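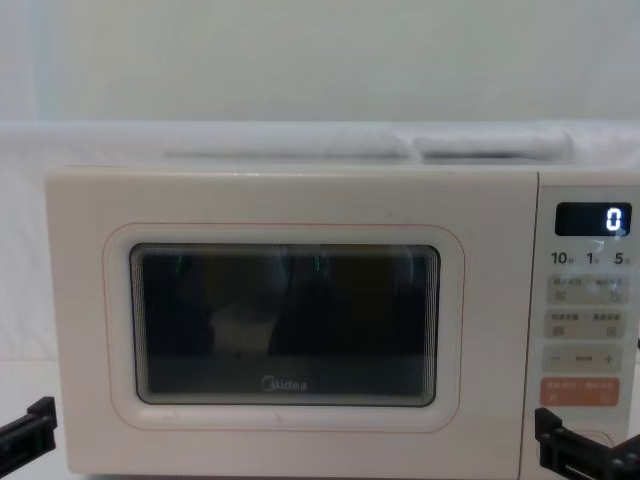 Cremeweiße Mikrowelle, zwei Greifer, eine Null im Display: Startpose für die Aufgabe »Tür auf, Becher raus«.

Teilaufgaben sauber schneiden: so labele ich Mikrowellen-Episoden

30. September 2026

Nachdem ich im letzten Beitrag erzählt habe, wie wir die Daten für Grulleck aufnehmen, kamen ziemlich viele Fragen zum Schritt danach. Also: Wie macht man aus einer langen Aufnahme mit zwei Armen brauchbare Teilaufgaben, an denen eine Policy auch etwas lernt? Ich zeige euch meinen Ablauf, mit allen Macken. Wer Onusora noch nicht installiert hat, holt das bitte zuerst nach, ohne den Player macht das Ganze keinen Spaß.

Was ihr braucht

Eine Episode mit Brustkamera und Gelenkwerten beider Arme, die Greiferöffnung als eigene Spur und eine Textdatei für die Labels. Mehr nicht. Ich habe lange mit einer Tabelle gearbeitet und würde das keinem mehr empfehlen (einmal falsch sortiert, und der halbe Nachmittag ist weg).

Schritt 1: Startpose festlegen

Sucht das erste Bild, in dem beide Greifer am Sockel des Geräts stehen und das Bedienfeld noch zu lesen ist. Bei mir ragt der rechte Greifer ein Stück über den unteren Teil des Bedienfelds, und genau da sitzt eine schwach erkennbare runde Kontur, vermutlich der Türöffner oder ein Drehknopf. Ich nehme so ein Bild trotzdem als Start. Die Policy soll ja damit klarkommen, dass ihr eigener Arm im Weg ist! Schreibt in die Labeldatei aber ein »verdeckt« dazu, dann könnt ihr solche Episoden später filtern.

Leichte Bewegungsunschärfe ist auch okay. Ich werfe nur raus, wenn ich die Ziffer im Display nicht mehr lesen kann.

Schritt 2: Schnittpunkte aus der Greiferspur

Jetzt wird es gemütlich. Lasst euch in Onusora die Greiferöffnung als Kurve anzeigen und setzt an jedem Wechsel von offen auf geschlossen eine Marke, für jeden Arm getrennt. Damit habt ihr die meisten Schnitte schon. Was fehlt, sind die Tastendrücke, denn beim Drücken bleibt der Greifer zu und die Kurve ist flach wie ein Brett. Dafür nehme ich die Geschwindigkeit am Handgelenk: kurzer Stillstand, kleiner Hub, wieder zurück. Mein Schwellwert liegt bei 200 Millisekunden Stillstand. Kürzer gibt Fehlalarme, länger verschluckt die schnellen Drücker.

Schritt 3: Texte schreiben

Ein Satz pro Abschnitt, immer im gleichen Muster: Arm, Verb, Objekt. »Rechter Arm drückt Öffner.« »Linker Arm hält Tür.« Klingt stumpf, hilft aber enorm. In meiner ersten Fassung stand mal »Tür«, mal »Klappe«, mal »Mikrowelle aufmachen«, und das Modell hat das brav als verschiedene Dinge gelernt.

Bei den Tasten bitte aufpassen. Auf unserem Gerät stehen unter dem Display die Zahlen 10, 1 und 5, darunter kommen zwei Reihen kleiner beiger Tasten mit chinesischer Beschriftung, dann eine breite mit Minus und Plus und darunter eine lachsfarbene. Ich benenne sie nach Lage und Farbe und lasse die Funktion weg: »obere Reihe links«, »breite Taste, Plus-Seite«, »lachsfarbene Taste«. So passen die Labels auch dann noch, wenn ihr das Gerät wechselt und dort eine ähnliche Taste etwas ganz anderes macht.

Schritt 4: Was in der Scheibe los ist

Mein Lieblingsärgernis. Die Scheibe ist dunkel und spiegelt halb, oben seht ihr zwei grüne Lichtreflexe und links unten zur Mitte hin etwas Blasses. Becher oder Spiegelung? Aus dem Einzelbild kann ich es nicht sagen, und dann schreibe ich das auch so hin. Für den Inhalt gibt es bei mir drei Werte: voll, leer, unklar. Bei »unklar« spule ich vor, bis die Tür offen steht, und trage das Ergebnis nur im späteren Abschnitt nach. Tragt es bitte nie rückwirkend vorne ein — sonst bringt ihr der Policy bei, durch eine spiegelnde Scheibe hellzusehen.

Schritt 5: Gegenprobe

Labeldatei an Zeng übergeben (das ist unser kleines Prüfskript, liegt im selben Ordner) und die Fehlerliste durchgehen. Typisch sind überlappende Abschnitte, wenn beide Arme gleichzeitig arbeiten. Die sind erlaubt, brauchen aber ein gemeinsames Kürzel, bei mir einfach »b« für beide.

Und was bringt es?

Unser Bestand liegt jetzt bei 2251 Abschnitten. Trainiert habe ich zwei Varianten mit Arent, einmal mit einem einzigen Satz pro Episode und einmal mit den Teilaufgaben. Die zweite Variante trifft den Öffner deutlich zuverlässiger und bleibt seltener vor der geschlossenen Tür hängen. Beim Minus-Plus-Balken sehe ich dagegen kaum einen Unterschied, da rutscht der Greifer gern mal auf die falsche Seite. Mit den ersten 1000 Abschnitten war übrigens noch gar kein Effekt zu sehen, also nicht zu früh aufgeben!

Das Prüfskript lade ich noch in einer aufgeräumten Fassung hoch, im Moment stehen da Pfade von meinem Rechner drin. Wenn ihr für die Tastendrücke einen besseren Schwellwert findet, schreibt ihn mir gern in die Kommentare, am liebsten mit der Bildrate dazu.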